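She has lived above the bakery in Stodar for 47 years, and she put the kettle on before I'd got my coat off. We were meant to be talking about her hernia operation, and what it's like to get ready for surgery at 74, but first there was fruit loaf.

"The waiting was the hard part," she told me, buttering generously. "They rang in July and I'd already cooked 8 dinners for the freezer. My neighbour said I was mad, but I wasn't going to live on toast, was I?"
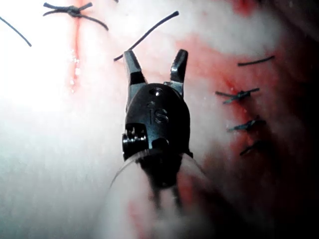 A surgical grasper with its jaws open.

Her best advice is to write your questions down, in big letters, and hand the list over if you get flustered (she did, and the nurse read it out for her, bless her). She also packed her own pillow, a pair of slip-on shoes and far too many crosswords.

"I didn't finish one! I slept, and I listened to the lady in the next bed talk about her grandchildren, and I quite enjoyed it."

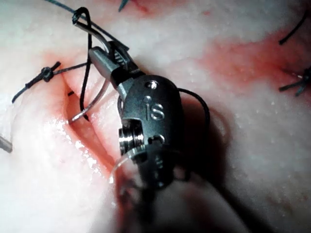

Coming home took more patience. She wasn't allowed to lift the watering can, so her son-in-law looked after the tomatoes, and she watched him from the window with, she admits, a fair bit of knocking on the glass. These days she walks to the harbour and back every morning, stopping for a chat wherever there's one to be had.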